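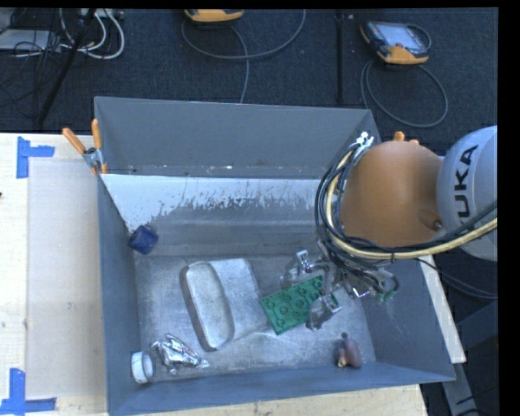
Ticket 283 - Parts bin, sorting bench: stuff sticking to floor / grey flakes on items
Status: open (was closed, reopened)
Site: Esel, back workroom
Priority: low, then medium

Reported problem
Grey smudge on hands and on the small items after they've been in the big metal bin. Worst on anything white. Also flat things are a pain to get up off the floor of the bin. Bin is the open top one from Ruiz-Ortega, sloped walls, sits on the wood bench. Bought used.

Log

Entry 1
Looked at it. Floor is scuffed all over, bare silvery metal. Far wall is the bad one, there's a bright band under the smooth part where the surface looks scraped, ragged lower edge, streaks running down into the darker grey. Top edge has little specks, some pale some rusty. Right wall just light scratches.
Wiped far wall w/ dry white rag. Rag came away grey. Wiped right wall, much less.
So it's coming off the metal, not off the items. Probably.

Entry 2
Washed whole bin, dish soap and warm water, rinsed, towel dry. Did it twice. Rag still grey off the far wall but lighter. Floor about the same as before.
Don't use the green scrub pads on it!! I think that's what made the smudging worse last time. Plastic brush only.

Entry 3
Put the usual test mix back in. Small dark blue piece, the silvery metal container, green toy block, white cap. Left overnight.
Results:
- white cap: grey line on the outside where it had been lying. Wipes off w/ damp cloth.
- green block: smudge on the underside, nothing on top. Comes off with soap.
- dark blue piece: can't tell, too dark
- metal container: can't tell either, same color as the floor more or less. Which is its own problem, see below

Closed ticket. Shouldnt have.

Entry 4 - REOPENED
Smudge back after 20 or so loads. Asked Stitau support (they did the coating on our other bins). Their answer, shortened:
1. bare metal will keep shedding a bit however much you wash it
2. either recoat or put a liner in
3. don't oil it
Recoat is 300 plus shipping both ways, and we'd be without the bin. Liner is 80 from Rerneo, cut to size. Going with liner unless someone objects by the time I get to the order form.

Entry 5
Measuring for liner. Walls slope in so measure the FLOOR not the top opening. I measured the top first and had the whole thing written down before noticing. Redo done.
Floor only, not going up the walls. Pieces do end up against the bottom of the far wall, so that joint still needs a wipe every week.

Related issue (should be own ticket, leaving it here for now)
Silver container hard to see against the floor. It's got the oval recess with the raised rim on one end and that part shows up fine, but the wide flat end just blends in. Got left behind when the bin was emptied. Asked for the liner in a dark matte color, should help. If liner is delayed, put a strip of colored tape on the flat end.

Workaround until liner is in
- wipe bin floor + far wall w/ damp cloth before loading, dry it after
- white items go in last, come out first
- rinse the toy blocks after, the smudge gets down between the studs and a cloth won't reach, old toothbrush works
- wash your hands before touching the labels

Entry 6, 13 Apr 2025
Liner ordered, no ship date yet. Rust specks on the top edge look the same as they did in November so leaving those alone. Will check again when the liner goes in and run the same four items overnight.
Need to find out if the liner can get soap on it or just water. Email sent to Rerneo, no reply so far.

Leaving open.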